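A Divided Box for the Desk Drawer

My desk drawer has needed sorting for most of the year, and in March I finally bought something for it.
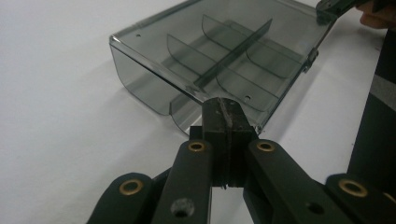 What I wanted it for

The drawer is the shallow one under the printer. It had pens, binder clips, a tape measure, stamps, spare keys and a box of 1,000 staples that had come open at one end. I had been using two old mugs and a sandwich bag to keep things apart, and the mugs were too tall for the drawer to close all the way.

I looked at a bamboo set from Flivora first. It was nice but it only came as a full drawer insert, 39 dollars, and my drawer is an odd width. I ended up at Grestwood, the housewares store out by the highway, and picked up a single smoky grey plastic box with dividers in it. I wanted a tint because clear plastic looks scratched so fast in my house.

How I set it up

There is one long divider down the middle and curved ones going across. One side wall dips down in a scoop.

Binder clips went in first, sorted by big and small. Then the stamps, the keys, and the staples, which I moved into an old mint tin so they would stop getting into everything. Erasers and the pencil sharpener share a section. Pens did not go in the box. I tried, but they sat at an angle across the dividers, so they are back in one of the mugs on top of the desk.

The tape measure didn't get a spot either. It lives in the kitchen now with the batteries.

The whole job took around 2 hours, and most of that was testing pens on the back of an envelope. I threw out 6 of them and a glue stick that had gone hard.

A few notes

The box slid when I opened the drawer fast. I cut a piece of shelf liner, Terex brand, left over from the bathroom cabinet, and put it underneath. It stays put now.

Because of the tint it is a little harder to see small dark things in the bottom. I lost a black thumbtack in there for a day and found it with my finger. Thumbtacks are in the mint tin with the staples now.

I still have the drawer below to do. It is mostly cables and phone boxes, and I haven't measured it yet.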